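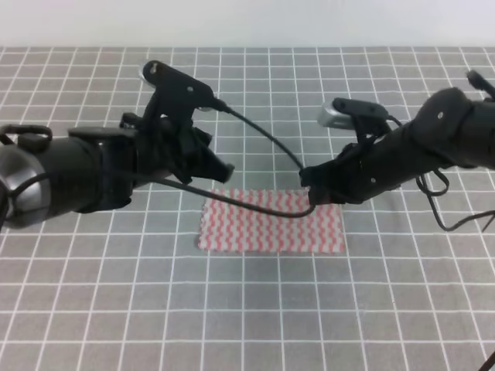

What has to be checked before a two-arm cell is returned to service after an unplanned gripper release?
The release fault itself must be traced and cleared, the cables and finger pads must be inspected by hand, and a supervised run at reduced speed must be signed off by a second person before the cell goes back to normal duty.

Return-to-Service Inspection, Cloth Handling Cell
Site: Mestcombe
Reason for inspection: uncommanded opening of one gripper during a two-arm lift, November
Inspector: Kumiko Hirano
Second signature: Renji Maruyama
Fault reported by: Yuzuki Okabe

Summary of fault
During a lift, the right gripper opened without a command from the operator station. The left gripper held. The controller did not register a stop and both arms continued to the next position. The operator pressed the emergency stop. There was no injury and no damage to the arms. The cell was locked out until this inspection.

Section A. Isolation and access
A1. Lockout tag applied and key held by inspector. Pass.
A2. Emergency stop tested from both operator positions. Pass.
A3. Emergency stop label legible. Fail. Label worn at the left position. Replacement ordered from Rustulden.
A4. Floor marking at the approach side intact. Pass.

Section B. Cables and connectors
B1. Gripper signal cables free of cuts and crushed spots. Pass.
B2. Connectors fully seated and locked. Fail on right arm. The locking collar at the wrist was finger-loose and could be turned by hand. Moving the connector reproduced the fault on the second attempt. Considered the direct cause.
B3. Slack controlled through full range of motion. Fail. Cable between the arms is able to hang low enough to touch the workpiece in the closest working position. Additional clip to be fitted - see Actions.
B4. Camera brackets tight. Pass.

Section C. Grippers
C1. Finger pads free of tears, grease and lint. Pass after cleaning. Lint was present on both sets.
C2. Grip force within the site limit. Pass.
C3. Fingers hold position on loss of signal. Fail before repair, pass after. The hold setting had been cleared during a software update and was not restored. Setting re-entered by Shigeru Murakami and confirmed on restart.

Section D. Supervised run
D1. Reduced speed selected and displayed. Pass.
D2. Lift cycles completed without release: 200 of 200. Pass.
D3. Cell stops when the right connector is deliberately unplugged. Pass, 19 trials.
D4. Cell stops when the left connector is deliberately unplugged. Pass, 18 trials. One further trial was void, as the guard was open.
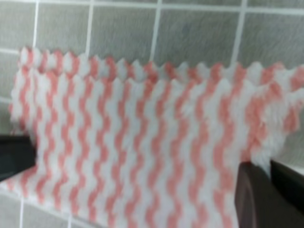
Section D, test cloth between the gripper fingers.

Comments
The loose collar explains the release. It does not explain why the arms kept moving, and item C3 should be read as the more serious finding. Any software update on this cell must be followed by a check of the hold setting, with the result entered in the cell log.

Actions
1. Fit cable clip between arms. Owner: Murakami. Before normal speed is restored.
2. Replace emergency stop label. Owner: Okabe.
3. Add hold setting to the post-update form. Owner: Asnakech Kahsay.
4. Check wrist collars on the cell at Nenport for the same condition.

Status: released for reduced speed only. Actions 1 and 3 remain open.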